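1/ I have moved into a 97-square-foot-smaller apartment in Skamilham and would like to talk about moving, a thing I recommend to people I don't care for.

2/ The old place was 707 square feet. I know this because it was apartment 707 and the landlord thought the coincidence was charming enough to put in the listing. It was the only charming thing in the listing.

3/ First lesson. You own more than you think. I packed for a small, tidy person with few attachments, and then I had to go back out for boxes. Then I went back out for boxes again. The guy at the store had started nodding at me.

4/ Second lesson. The small stuff takes longer than the big stuff. A couch is one decision. A kitchen drawer is 80 decisions, and 79 of them are takeout soy sauce.

5/ Remotes are small stuff. They now live in a plastic box with a lid and little compartments, and I feel like a person with a pension.
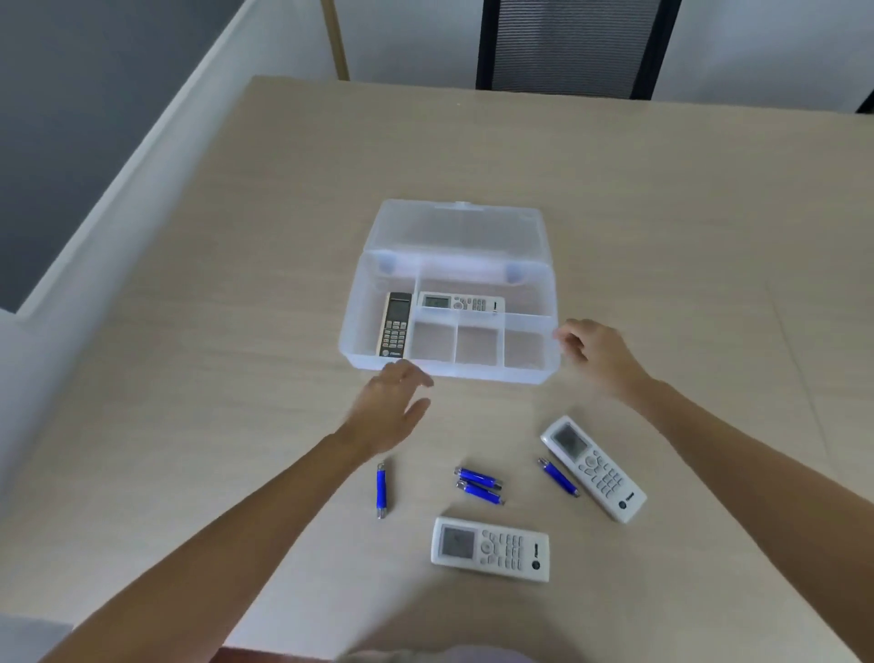 6/ Third lesson. Change your address before you move. I did mine after, so the new tenant in 707 has my bank statements, my dental reminder, and a catalog of garden sheds. I have never had a garden. They're welcome to the sheds.

7/ The form is online, takes a few minutes, and asks whether the move is temporary or permanent. I stared at that one for a while.

8/ Then there's the movers. I used an outfit called Zindley. The quote was for up to 200 miles, and I was going nine. I asked if there was a rate for nine. There was a pause on the line, and then the same number again, said more slowly.

9/ They were great, to be fair. They carried a bookcase down the stairs like it was a sandwich. They did ask what was in the box marked MISC HEAVY. I said miscellaneous. They said heavy?

10/ Please label your boxes. I had four marked KITCHEN ETC and the etc was doing a lot of work. One of them was all shoes.

11/ Back on the home front, I'm still at the table putting things in the box with the sections. It's the most organized surface in the apartment. The bedroom is a mattress and a lamp on the floor, like a hostage situation with decent lighting.
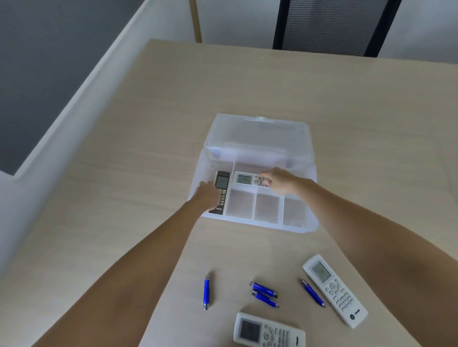 12/ Several of you want to know the same thing, so: how far ahead should you start packing?

Three weeks for a one-bedroom. Start with books, off-season clothes and whatever is on the high shelves, a few boxes a night, and leave the kitchen and bathroom for the last two days. I started four days out, and I ate dry cereal from a measuring cup.

13/ Deposits. Take pictures of every wall on your way out, and every wall on your way in. My old management company, Subramaniam Residential, tried to bill me for a scuff that appears in my own move-in photos. I sent the photos. They sent back "Noted." I got the money. I have framed nothing in my life, but I thought about framing "Noted."

14/ The utilities are a personality test. Electric took one call. Water took one call. The internet company offered me an install window in January, in the tone of someone doing me a favor. I read three paperback mysteries and now suspect everyone.

15/ My new street has a diner called Skistitari. The menu is nine pages and the coffee tastes like the pot has seen things. I've been every morning. I can't find my coffee maker - it is in a box marked BEDROOM, or it is in the shoes.

16/ The white air-conditioner remotes have made it into my hands, one in each, anyway, so at least one appliance and I are on speaking terms. 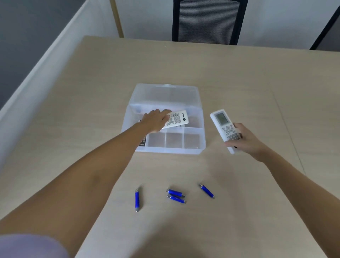
17/ Things I got rid of and have already missed: the step stool, the good scissors, the second can opener (the first one was the bad one).

18/ Things I paid to have moved and should not have: a dead fern, a fondue set, the box of cables. You have a box of cables too. Don't look at me like that.

19/ Anyway, if anyone in Skamilham has scissors, I have a lot of tape to get through and I've been using a key.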